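# A Kitchen by the Harbor

The woman who runs the supper room at Ouali doesn't like being called a chef. "I'm a cook," she told me, pouring the coffee before I had even sat down. "A chef has a plan. I have a pot and a telephone." The telephone is for the fishermen, who call her before they tie up, and the pot is for whatever they happen to be bringing in.

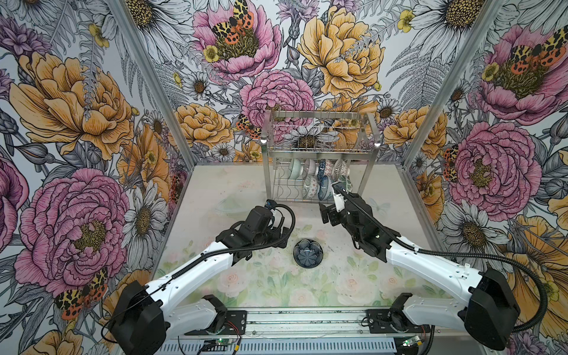

OUALI, Jul 3, 2020

We talked for most of a morning, with long breaks while she looked in on the stock. She learned to cook from an aunt in Gania, a town she still describes as if she had left it last week - the bakery with the blue door, the steep street down to the water, the smell of fennel after rain. "My aunt never wrote down a thing," she said. "You stood next to her and you got your hand slapped until you understood salt."

She opened with two tables and a borrowed stove, and for a long while she was sure it would all be over by August. Now she can seat 30, and in summer she could fill the room again as soon as it empties, though she would sooner have people stay and order another plate of something.
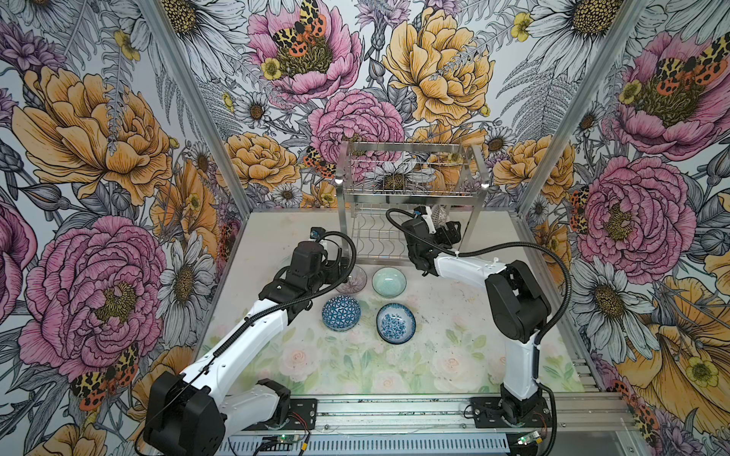 ## The soup everyone asks about

It's called Sova, after the boat that used to bring her the fish for it, and it takes the better part of a day. There are onions cooked down very slowly, a little tomato, orange peel, and bread at the bottom to soak it all up. "People want it faster," she said, laughing. "I tell them to go for a walk, the harbor is lovely!"

She has been making it for so long that she measures by the sound of the simmer, and when I asked for the recipe she got as far as the onions before wandering off into a story about her aunt's wedding. 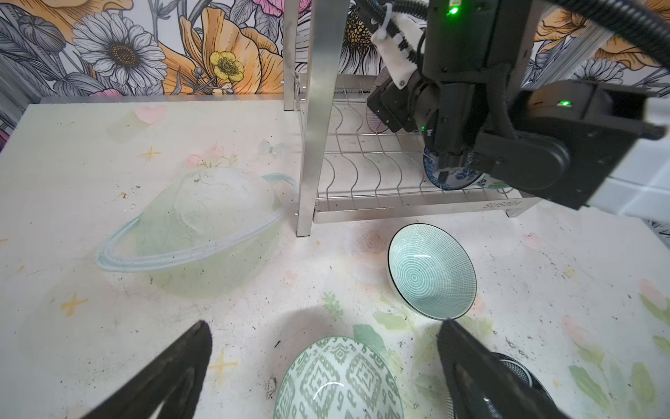
## What comes next

She would like to spend a winter on Ilau, where the old women still dry their own peppers on the roofs, and come home with a notebook full of things to try. Retirement doesn't interest her. "My aunt cooked until she was almost 80," she said, getting up to see to the stock again. "Stay for lunch. There's plenty, and you look hungry."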